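About Drundeck

Drundeck packs and ships household goods for small online shops. We work out of one building in Flevstead, with 158 shop owners on our books and a staff that has stayed mostly the same since we opened. The shops send us their stock, we store it, and when an order comes in we pick it, pack it and get it on the truck.

We started using robot arms on the packing side in November, two years after we moved into the present building. We get a lot of questions about this from customers and from people applying for jobs, so this page covers it.

What the robots do

We have 4 packing stations with an arm and 10 without. The arms handle goods that are light, hold their shape and come in steady numbers. Storage baskets were the first product we tried. They come to us nested in tall stacks, and separating them by hand all day is hard on the wrists and shoulders. At an automated station the arm takes one basket at a time, sets it down on the table and moves it on to the carton. A person checks the weave and the rim and decides whether it ships.

The two-tone baskets, dark brown inside and tan on the lower part of the outside, are still what we use when a new station is being set up. If an arm can pick up a braided rim without crushing it, most of the other baskets in the warehouse will go well too.
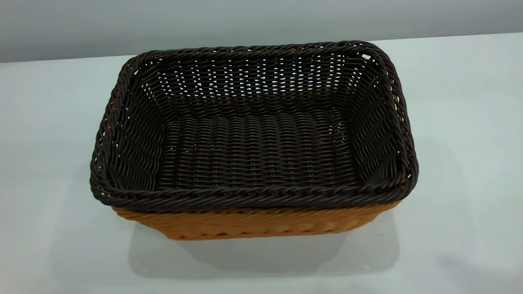

Petro Prokopenko says the stacks were the part of the job he went home sore from, and he doesn't miss them. What he does miss is the talking, because the old packing line had people standing side by side and the new stations are farther apart. He would like to see the next ones put closer together.

We agree with him on the spacing. The floor plan for the next two stations has them facing each other across one aisle.

What changed for our people

No one at Drundeck lost a position because of the arms. We put that in writing before the first one was switched on. The work did change, and not everyone liked all of it. Some packers moved to inspection, which means more time on your feet looking closely at goods and less time moving around. Others learned to run a station, which means loading programs, clearing stops and teaching the arm a new product. Two people asked to go back to hand packing after a trial period and they did.

Station operators are paid at a higher step than packers. Training takes 5 weeks and is done on the clock. You don't need a technical background. The software we use is called Jutent, and most of it is done by guiding the arm to a spot and saving that spot.

Breakage is lower than it was. Speed is the same for baskets and a little slower for anything soft, so throws, cushions and table linens are all still packed by hand.

Where we work
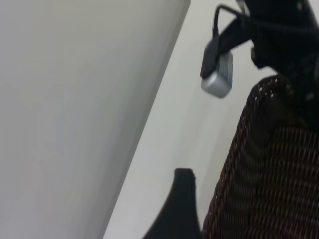 Desk work and floor work used to be kept in separate parts of the building at Drundeck, and we have been bringing them together. Operators now do their own scheduling and write their own notes on each product, so they need a proper place to sit between runs. That is a change from the old line, where there was nowhere to sit at all. A mesh-backed chair is an ordinary thing to have near a robot's gripper here, and so are cables and adapters. We are still working on the cables - every new piece of equipment seems to bring one more, and we would like them all up off the working areas by the time the next stations go in.

Who we work with

The arms are serviced by Hegedűs, a small firm that also did our conveyor. Their technicians train our operators in basic repairs, so a worn finger pad or a loose fitting can be taken care of on the same shift.

Visits and jobs

Shop owners who store goods with us are welcome to come and see how their products are packed. Please arrange it with the office first, and wear closed shoes. Openings for packers, inspectors and station operators are listed on the Jobs page. Applicants spend part of a paid day on the floor before either side decides - bring a lunch, or use the kitchen.

Page last updated April 30, 2020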